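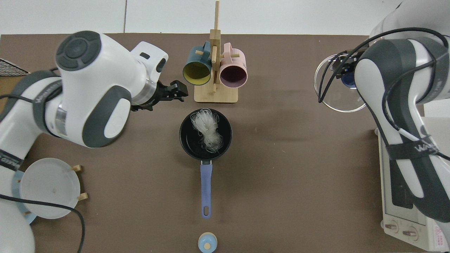

Fig. 1. Noodle task on the bench. Lid in right gripper, saucepan in the middle, mug tree behind.

Project Cuesta, final report, fault section
Mio Furukawa, Annapurna Poduval
Cliltham robotics lab, 5/18/20

1. What we were trying to do

Two arms, one saucepan, one glass lid. Left arm keeps the pan steady, right arm picks up the lid, moves it over the pan, lowers it, lets go. Then both arms go home. The noodles stay dry for all tests, and the cooktop stays unplugged. Mugs and plates are left on the table as clutter because the spec asks for it.

Planned 100 runs. Finished all of them but not in one go, see section 3.

2. The fault

Right gripper lets the lid slip. Not every time. 59 good runs, the rest we counted as failed, mostly slips plus a few where the lid landed crooked on the pan and we hit stop.

The lid has a thin metal rim and the fingers have very little to hold onto. First idea was grip force too low. Raised it. Still slipped, and now the lid sometimes jumped sideways when the fingers closed. Put it back.

Second idea was the cable. The black cables on the right arm loop out pretty far, and when the forearm comes down next to the cooktop the slack gets pulled tight. Logs show a small kick in the wrist reading at the same spot of the path in most of the bad runs. Annapurna held the loop up by hand (arm in slow mode, other person on the stop button) and the kick went away. So we think cable is the main cause. Grip is probably part of it too but we didnt have time to separate them.

3. Safety stop

Worst run: lid slipped high up and fell on the table edge, then the floor. It broke. Nobody hurt, but one of us was standing closer than the lab rules allow, and the arm kept going down with nothing in the gripper. It should of stopped. The software only checks finger position before the move starts, never during.

We reported it to Soledad Arrieta the same afternoon. She had us stop testing untill:
- finger position is checked during the whole move, arm halts if it changes
- tape line on floor, both people behind it when arms are live
- safety glasses on, also for whoever is just typing
- spare lid to be checked for chips before each set

All done before the remaining runs. The halt triggered correctly on every slip after that. It did also trigger on some runs where the lid was fine, threshold is too tight probably.

4. Left arm

Less to say. Held the pan ok. There is a cable on that side too, lying across the plate in the stand (visible in Fig. 1, lower left). It hasn't pulled the plate over but it could. Should be clipped to the table.

5. Not done

Rubber pads for the fingers, ordered, not here yet.
Cable clips on right forearm, same order.
Rerun of the full set with clips only, then pads only. Esperanza Vallejo's group takes over the bench in November and has our logs and the path files. Run notes are in the lab binder, last pages are in Annapurnas handwriting, ask her if unclear.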